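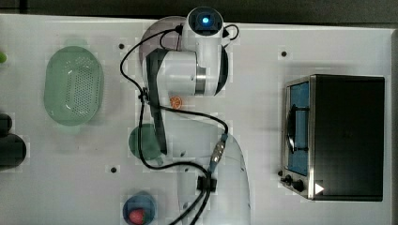
A robot arm over the test table, with a colander and a toaster oven on the white top.

Murport lab puts new table rules on the wall

The robot laboratory of Clekitz in Murport has started to work by a written set of rules for kitchen tests. The rules cover how a table is prepared, who may stand near the arm, and what must be written down when a test is stopped. They fill 16 pages, and a one-page short form now hangs beside every work cell.

Until this spring each team had its own habits. One group cleared the table between runs, another left everything where it was. When the results were compared, it was often difficult to say if two teams had done the same test. Wumpini Ankrah, who led the writing, went through 532 test reports from the last year and found that many of them did not say where the objects were placed at the beginning.

"We had good numbers, but we could not always tell what they were numbers of," Ankrah said. "A person who reads the report in another city must be able to set the same table."

Under the new rules, the start position of each object is noted before the arm is switched on. Plates, cups and food items are chosen from a shared list, called the Nirkus list, which has 50 entries. If an object is changed during the day, the old results and the new results are kept in separate files.

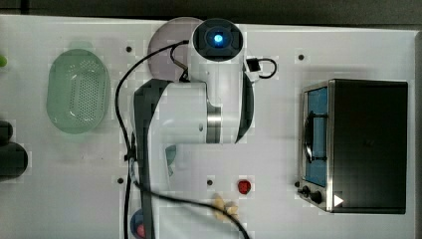 The arm at work between the colander and the toaster oven.

Cables get a chapter of their own. They must be fixed so that the arm can make its full movement without pulling on them, and they are checked by hand at the beginning of every shift. Ankrah said this was the chapter with the longest discussion, as the operators and the engineers did not agree on how much free length is good.

The rules on stopping are short. Any person in the room may press the stop button and does not need to ask first. The test is then marked as stopped, also when the reason was small, and the operator has 10 minutes to write one or two sentences on it.
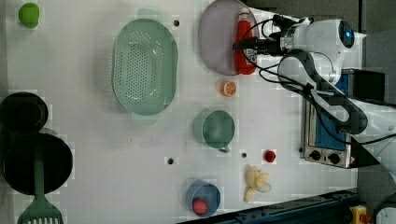 Mapplebeck, which runs a similar laboratory and read an early draft, plans to try the same rules on two of its own tables. It has asked for a clearer text on real food, which at present may be used only with the approval of the shift leader.

Clekitz will collect comments from operators until the end of August. A second version is expected in October.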